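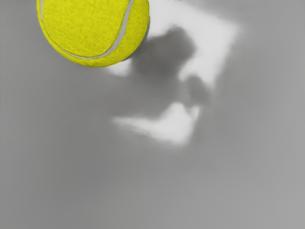 Garrison Housing Count Enters Second Year

2/18/20 | By the Kulier Institute Communications Office

The Kulier Institute has begun the second year of its survey of family housing on military installations. Ctibor Baláž, who directs the work, said the first round covered 2,060 units at two posts, Ronuvside and Handen.

"Inventory records give the age and floor area of a building," Baláž said. "They say very little about whether a family is living in it."

Of the units surveyed, 1,882 were occupied. Baláž attributed much of the vacancy to repair schedules at Handen, where a home may remain off the books for up to 278 days between tenants.

Asked whether the findings would affect base closure decisions, he declined to speculate. "Our task is to supply the figures. The services have their own process for using them."

The second round will add the former depot at Vondráček, where housing passed to a private operator. Field visits are to start in April, and installation commanders will receive the draft tables for comment before release.

Last updated: 2/18/20

Subscribe to our newsletter for research updates.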